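Two succulents and a yellow watering can

I have been trying to write this post since February, and every time I sit down with my coffee I end up fussing over the plants instead, so you will have to forgive me if it rambles a bit.

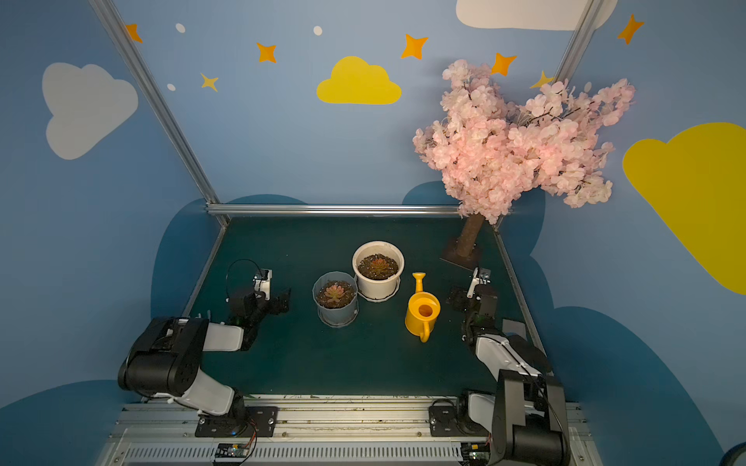
My history with succulents is not a proud one. The first I ever bought came from a little nursery in Butenmont, and I loved it to death in the most literal way, with a good splash of water every morning before work. By the time Selamawit came over for dinner it had gone soft right through to the middle. She poked it with one finger, sighed, and told me to leave the next one alone until the soil was dry all the way down. I have repeated that to myself ever since, usually while holding the watering can.

The can is a toy, by the way! It's yellow with an orange inside, and it has a nice long spout that gets in under the leaves, so the water goes into the soil and doesn't sit in the rosette. I own a proper metal one too, but it's heavy and it pours like a bucket. A small can keeps me modest.

I'm very fond of the two pots together, the pale blue-gray one and the bigger white one with its saucer. Eldana thinks I should put both plants in matching planters, and she may be right, but I like them a little mismatched, nearly touching like neighbors chatting over a fence. The reddish tones look so good against the dark soil, too. Then there's the cherry blossom tree, which is artificial and which I refuse to be embarrassed about. It blooms all year and has never once asked me for anything – I can't say the same for my ferns.

Tuesday is watering day, or rather checking day. I push a chopstick down into each pot, and if it comes out with soil stuck to it I put the can back and go make myself another coffee. Next on my list is finding a bag of grittier mix, and I still owe Selamawit a cutting.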